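3.2 Steaming

Dough for the household trials was mixed to the Parden recipe and left to prove for 40 minutes before shaping.

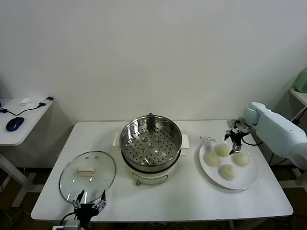
Figure 2. Electric steamer, lid and shaped buns before loading.

Loading followed the order used in Flustville homes. Small batches were preferred, and the four buns on the plate in Figure 2 make up one batch. The steel tray is perforated across its floor — steam can reach the dough from below — and has a raised knob in the middle, so buns were set around it.

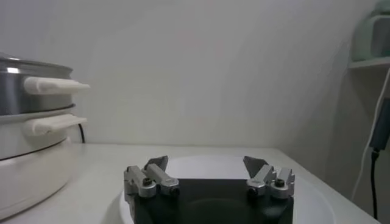 Each batch was steamed at 630 watts and rested for 2 minutes with the lid on. Charito Mangubat scored the crumb.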